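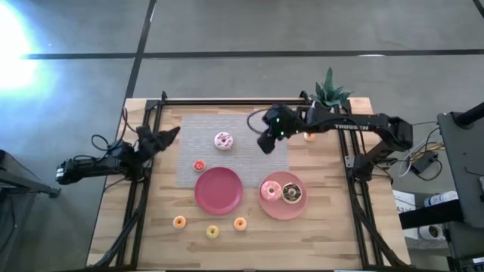
Donut transfer test

The donut transfer test is a small benchmark for comparing robot grippers, in which two arms on one table move donuts between plates. I helped write it with Jade Vachon at the Wiltotgate shop, so take this entry as the view of somebody who likes it a lot! We needed something cheap and quick to reset, and a bit annoying for a gripper – donuts are all of that. They have a hole, a rounded side and a low profile, and a finger that's fine on a block can make a real mess of one.

The name gets used loosely. Brock Gosselin calls any tabletop pick test "the donuts", even when he's running it with bottle caps.

Setup

You want a butcher-block top in a rigid frame, with an arm on each side (ours say TROSSEN on the link) and a gray mat toward the far half. Plates go near the mat, two of them, and any color will do. We've run red with pink and we've run pink with pink. The second pairing is harder on the cameras if your controller sorts by plate color, so write down which one you used. Donuts can start on a plate, on the mat or on bare wood. Bare wood is where the thin fingers earn their keep, and the mat is where they like to snag (ask me how many times I've straightened that thing).

A run is 100 picks per gripper. Jade wanted more, I wanted lunch.
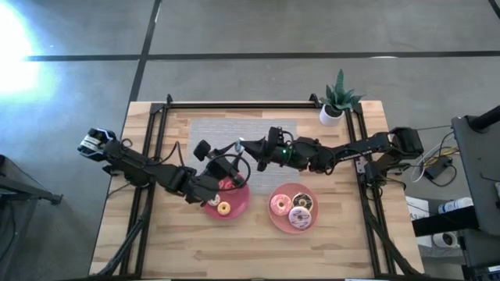 Grippers compared

The two finger sets people ask me about are the Flullel and the Ralari. The Flullel is a plain flat pad, stiff, easy to swap, and it does nicely when it can come straight down over a plate. In our May round it finished with 7 drops. The Ralari is softer and gets under an edge better, but it's slow to let go, and a slow release near a crowded plate means you nudge the neighbor. We count a nudge as a fault if the neighbor leaves the plate. Brock thinks that's too generous and he may be right.

Both were driven by the same Esfahani controller with the same speed limits. Please do this! I've read comparisons where the controller changed along with the fingers, and then I have no idea what I'm looking at.

Camera views

One view from over the table tells you where everything is, and for a long time that was all we used. It's poor at height, though. Looking down, a finger just above a donut and a finger already touching it can look nearly the same, so we added a fixed camera down low beside the work. 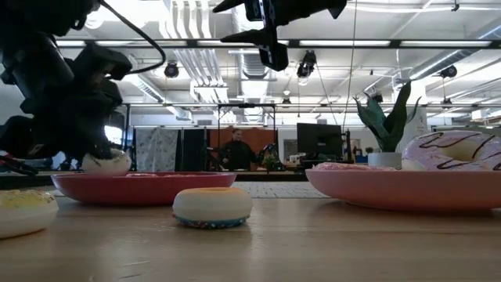 The low view settles most arguments about contact and about whether a donut is sitting on a rim or properly inside it. It has its own troubles – bright windows and ceiling lights can wash out the upper part, and a big arm up close hides plenty. I'd keep both views and score from whichever one shows the fingertips.

Scoring

One point for a clean transfer, nothing for a drop, and a fault gets logged separately. Reset by hand after every plate is emptied. The shared log stood at 695 scored picks when I last edited this entry on 15 October 2026, and the Ralari rows still need Jade's notes on release time.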